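**Novutbridge公布Jelo机器人药车工位的装调与保养办法**

2021年8月6日,Novutbridge对外公布Jelo人形机器人药车工位的装调与保养办法。该工位设在Berisha护理训练中心,二月开始安装,目前由现场人员按这套办法进行日常维护。办法全文连同点检表一并发布,其他采用Jelo的训练机构可以下载使用。

Jelo在这个工位上的任务范围很窄:站在药车前,拿取和放置瓶、盒以及袋装耗材,在车顶台面和抽屉之间搬移。药车是训练中心原有的教学用车,没有为机器人改装,抽屉把手、锁具和侧挂篮都保留原样。工位上的物品只用于训练,不进入任何病人的用药流程。

Novutbridge此前提供的是整机手册,内容按部件编排,手臂、手部、头部各占一章。Berisha的使用人员反映,手册查起来没有问题,但开机前应该先看哪一处、看到什么程度算合格,要在几章之间来回翻。这次公布的办法改按工作顺序编写,从机器人进场站位开始,到收工断电为止。

**站位与地面**

装调的第一步是确定药车的位置。药车靠墙摆放,脚轮锁住,车身不得晃动。抽屉拉开以后,前沿会伸到机器人双脚上方的区域,因此站位要在抽屉全开的状态下测定。先把抽屉拉到底,再让Jelo走到车前,由现场人员从侧面观察小腿外壳与抽屉前沿之间的间隙。间隙不够就让机器人退后重新站,不允许推动抽屉去迁就机器人。

站位合格后,在地面贴两处定位标记,一处对药车,一处对机器人脚尖。标记用可移除胶带,保洁之后要检查有没有翘边,翘边的当天更换。办法里特别写明,换胶带时应按原标记的外缘贴新胶带,旧胶带最后撕。此前有一次先撕后贴,站位偏了,当班人员花了一上午重新测。

地面要求平整、干净、没有液体。药车底部和周围放置的篮、筐、桶可以保留,但不得进入脚部活动范围。地面插座和线缆也照此处理,线缆要贴墙走,不准从机器人脚下穿过。

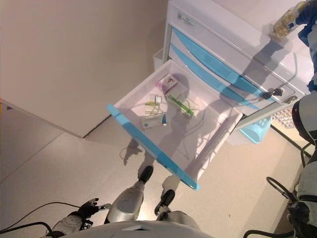 Jelo药车工位:下层抽屉处于拉开状态,左手拿着装有黄色胶囊的透明罐。

**头部视角与光线**

Jelo低头看抽屉时,自身的影子会落在抽屉底板上。底板是白色的,影子边缘明显,物品一半在亮处、一半在暗处时,识别结果容易跳动。二月装机时,调试人员先试过加一盏侧灯,后来撤掉了,侧灯在浅蓝色把手条附近形成了新的反光。现行做法是不加灯,把头部俯角固定在标定值上,在有影子的条件下做标定。

标定用一块贴有方格的硬板,放在抽屉底部,依次放在左后角、中间和右前角。三个位置都读数合格才算完成。硬板用完后收进专用的布袋,板角磕坏的不再使用。每次搬动药车、更换抽屉或者调整过头部角度,都要重新标定。单纯更换抽屉内的物品不需要重做。

车顶台面带有凸起的边沿。手部从上方接近台面时,应先抬到边沿以上再平移,动作程序里已经设了最低高度。现场人员不得自行调低这个数值。确有需要的,填写申请,由Novutbridge远程核对后下发。

**手部与手臂**

手部是保养的重点。每天开机前,现场人员逐个检查手指关节,看指面有没有粘上标签残胶、塑料膜碎片或粉末。残胶用无绒布蘸少量清洁剂擦除,布不能湿到滴水,清洁剂不得直接喷在手上。擦完以后让手指空载开合几次,听有没有异响,看各指是否同时到位。

指面磨损按手感和外观两项判断。表面发亮、捏合透明瓶罐时出现滑移的,换指面。换指面需要两人在场,一人操作,一人守在急停按钮旁。更换完毕后先拿空瓶试,再拿装有训练用胶囊的瓶罐试,最后试小纸盒。顺序不要颠倒。小纸盒受力后容易变形,夹持力没有调好时会把盒子捏瘪,训练中心为此消耗过不少空盒。

手臂外侧有外露线缆。检查时把手臂分别停在抬起、前伸和下垂的姿态,看线缆弯曲处有没有压扁、发白或者与外壳摩擦的痕迹。接头要用手轻推确认到位,不得用力拉线。带波纹护套的关节,要看护套褶皱里有没有夹进异物,纸屑和包装膜的边角是常见的东西。护套上出现裂口时停用该侧手臂,等配件到了再换,不得用胶带缠裹后继续使用。

工位累计运行每满100小时,做一次手臂零点核对。核对前机器人退出药车区域,回到支架旁,双臂自然下垂,断开负载程序。核对数据存入Kova。Kova是Novutbridge的维护记录软件,装在工位旁的平板上,点检表、标定读数和更换配件的编号都在里面登记。训练中心原来用纸质表,纸质表现在仍然保留一份空白的夹在工位文件夹里,平板没电或者断网时使用,事后补录。

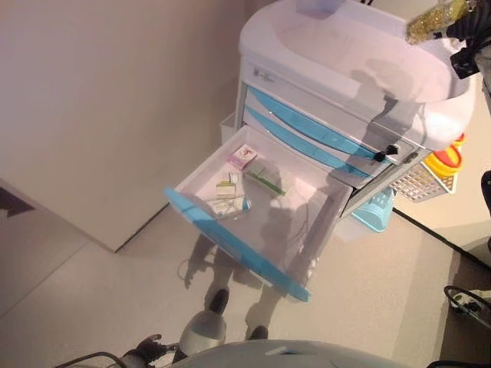

**机器人正在药车前工作时,需要锁上抽屉吗?**

工作中不锁,钥匙可以留在锁上。开工前应确认各抽屉的锁处于打开位置,收工后由现场人员把抽屉推回、锁好,再取下钥匙交回。机器人不操作锁具。

**抽屉与物品**

抽屉滑轨由训练中心自行保养。滑轨发涩会使拉开的阻力变大,机器人的手臂控制会把它当作碰到障碍,随即停下。遇到这种停机,先手动拉一遍抽屉,感觉滑轨是否顺畅,再去查手臂。办法把这一条放在停机处理的第一项。装机初期出现过几次停机,现场先后检查了手腕和肘部,后来才查到滑轨上有一小段缠绕的包装膜。

抽屉内的物品不要求排列整齐。训练课上学员取放之后,盒子可能歪斜,袋装耗材可能斜放在中间,这种状态正是工位要应对的。需要遵守的限制写在办法附表里:物品不得高出抽屉侧壁,不得放玻璃碎片和裸露的针头,液体容器必须盖紧。盘绕的软管类物品可以放,但要单独登记,软管容易挂住手指,做完这类物品之后要多看一次指缝。

侧挂篮和篮里的容器属于药车的一部分,位置变了会影响手臂从侧面进入的路线。换班时如果取下过侧挂篮,装回后让手臂低速走一遍空程。

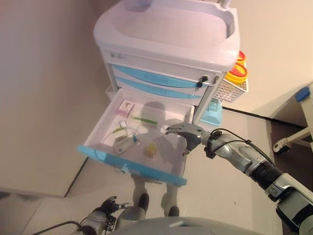

低速空程用Kova里的预设程序运行,途中人员站在药车另一侧,不要把手伸进抽屉。空程走完没有触碰报警,就可以恢复正常速度。出现触碰报警的,先看侧挂篮的挂钩有没有挂到底,再看药车有没有离墙。这两处都没有问题,才进入手臂检查。

药车周围如果还摆有病床等训练设备,床脚轮也要锁住。床挪动以后,右侧手臂的活动余量会变化,当班人员要在开机前重新看一遍。

**异常停机后的处理**

机器人手里拿着物品时停机,不要从手里硬拽。先用平板进入保持状态,一名人员托住物品底部,另一名人员在平板上点松开。瓶罐类物品尤其要托住再松,车顶台面虽然有边沿,罐子倒下后仍可能滚落。物品取出后,手臂在人员退开的情况下收回。

双脚站在拉开的抽屉前时停机,应先将抽屉推回,再把机器人移出。推抽屉之前确认手指不在抽屉内。移出时使用随机配备的吊带和支架,人员不得单独搬扶机身。

所有异常停机都要在Kova登记,写清楚停机时手里拿的是什么、抽屉处于什么状态、恢复用了哪一步。登记内容由Novutbridge每周汇总。自二月装机以来,Kova中共有287条保养和停机记录,这次公布的办法就是根据这些记录和现场人员的批注整理的。其中站位和滑轨两部分改动较多,零点核对部分基本沿用整机手册的写法。

**收工**

收工时先清空双手,再合上抽屉。机器人退到支架旁挂好吊带后断电,手部套上防尘套。防尘套每周清洗,晾干后再用,没有晾干的先换备用套。平板放回充电座,当天的点检表提交后不能再改,写错的在次日表里注明。

**配件与支持**

指面、护套和外走线缆列为现场备件,由Novutbridge随工位配发,用掉后通过Kova申请补充。涉及肩部、头部内部和腿部的维修仍由Novutbridge工程人员到场进行,训练中心人员不拆外壳。已经购买Jelo但没有安装药车工位的客户,可以只使用办法中的手部与手臂部分。

办法和附表提供中文版与英文版,后续修订在Kova内推送,旧版本保留供查阅。正在使用旧点检表的单位,可以用完现有表格后再更换。

**关于Novutbridge**

Novutbridge从事人形机器人的现场装调与维护,负责Jelo机器人在护理训练场所的安装、配件供应和人员培训。

**关于Berisha护理训练中心**

Berisha护理训练中心开设病房操作、药品管理和护理器械课程,药车工位设在中心的病房操作室内,课程时间以外可预约参观。

媒体及客户咨询请联系Novutbridge客户服务部。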